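Three Grippers, One Pink Radio

How do you choose a hand for a robot you have barely started using? At the Plakow workshop they do it with a sofa, a toy radio and an awful lot of patience, and after a day at the screens I came away wanting to run the whole thing again.

The question sounds small. Plakow wants a home robot that can clear toys off soft furniture, and it has three grippers to pick from: the Oso, the Collet and the Jodumico. All three get their first tryout in simulation, in the same living room, on the same arm. Each gets 200 attempts at the radio, with the toy dropped at a new angle every time. Nothing real gets scratched, and if you botch a run you press one key and start over (I pressed that key a lot).

I had expected a table. Most gripper comparisons I've read use one, with neat blocks lined up on it, and I've always found them a bit dull. A sofa is so much meaner! There's a back cushion to bump into, an armrest boxing you in on one side, and a seat deep enough that anything lying toward the rear makes the arm stretch out and then come straight down. 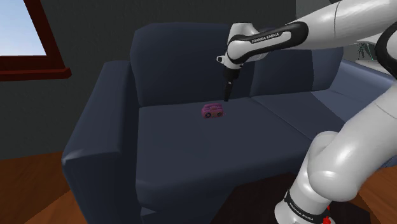 Hovering near the backrest: the arm over the left seat cushion, with the radio still to be reached.

Getting down there is where the arguments start. With a long, slim hand you can slip in beside the backrest and hardly think about it. With a wide one you have to plan the turn of the wrist well before you arrive, and the planner sometimes takes the long way around, swinging the forearm out and back like somebody parking a truck. The Oso was the easy favorite on approach. The Jodumico needed coaxing, though it made up ground later.

Then there's the camera. Plakow tests every hand with two views, one from across the room and one at the wrist looking out past the fingers. I'd have guessed the room view would do most of the work. It's great for getting the arm to the right cushion, and after that it's close to useless, with a toy this small and a wrist that keeps getting in front of things. The wrist view is where you learn what you're up against. From there the radio grows a personality. You get the dials, the ridges along one side, the little loop at one end that looks like such a tempting thing to grab.

Don't grab the loop. I tried it over and over, and the toy swung every time. What you want is the body, squeezed across its narrow side, and that means reading which way the long axis runs and turning the fingers to match before you go down.
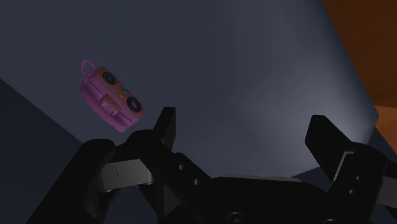 What the numbers say, and what they don't

The Collet won on clean lifts, by a margin big enough that the team has queued another 1000 runs to see if it holds. It closes slowly and seems to forgive a bad angle. The Oso was quicker but fussier. The Jodumico came third overall, and I still liked it best to drive, for the feel of the controls alone.

A simulated cushion is a generous one, of course. How a seat gives under a fingertip is hard to get right, and the Plakow crew is the first to say so. Their plan for the rest of January is to put the two leading hands on a real arm over a real couch and repeat the same set of angles. I've already asked if I can come back for it.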